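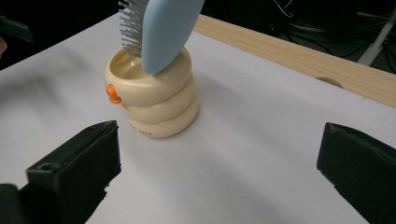 Home | Data | Grippers | Issues | Contact

# Nallura: finger comparison set, hand-held grippers

Nallura is a set of short recordings made with two hand-held grippers, the Moveck and the Viveck. Both have two fingers and are squeezed by hand. We made the set to find out which finger shape to fit on the Nadar arm, and whether recordings made with one shape are any use for training with the other.

## Contents

There are 700 recordings. Of these, 200 were kept back for testing and should not be used for training. Each recording covers one attempt at one task, from the moment the gripper starts to move until the operator lets go of the trigger.

Tasks:

- `brush_in_pot`: a hairbrush and an open-topped pot made of stacked rings
- `cup_on_saucer`: cup to saucer, handle facing any way
- `peg_row`: wooden pegs into a drilled board
- `cloth_fold`: one fold, edge to edge

The brush task was added late. A smooth plastic back gives the fingers very little to hold, and the bristle side behaves quite differently from the back, so it separates the two finger shapes better than the cup does. It is also the task where the object hides most of the pot opening from the wrist camera. If your model does well on cups and badly on brushes, check that first.

## Fingers

Block fingers are the thick black ones. They have wide flat faces and are slow to line up on thin handles. Slim fingers are narrower and reach into the pot more easily, but they let long objects swing.

Finger type is given in `meta.json` under `finger`, as `block` or `slim`. Please don't work it out from the folder name. Some folders were renamed in November and the names no longer match.

## Recording

- Camera fixed to the gripper, looking out past the fingers
- 60 frames per second
- Finger opening logged in millimetres, with 70 as fully open
- Gripper position logged in the table frame
- White table covering for all tasks except `cloth_fold`, which uses grey

Exposure was locked at the start of each batch. The white covering is bright and darker objects at the far side of the table can lose detail. We left this as it was.

## Known problems

The opening value sticks at its last reading if the trigger is released very quickly. Affected files have `stuck: true` in the metadata.

Failed attempts are included and marked `success: false`. A brush that goes in and then tips the pot over counts as a failure. A brush left leaning in the pot counts as a success at any angle.

Position drifts slightly in the longer `peg_row` recordings. A corrected track is supplied as `pose_fixed.csv`. The original is kept beside it.

## Not included

No force readings. The Viveck has a sensor for this but the Moveck does not, and we wanted the same fields for both. Arm trials on the Nadar will be released separately.

## Changes

10/11/26: added `brush_in_pot`, corrected two calibration files, removed duplicate cup recordings.

Contact: Sandro Tedesco, Nallura data | © Nallura | Back to top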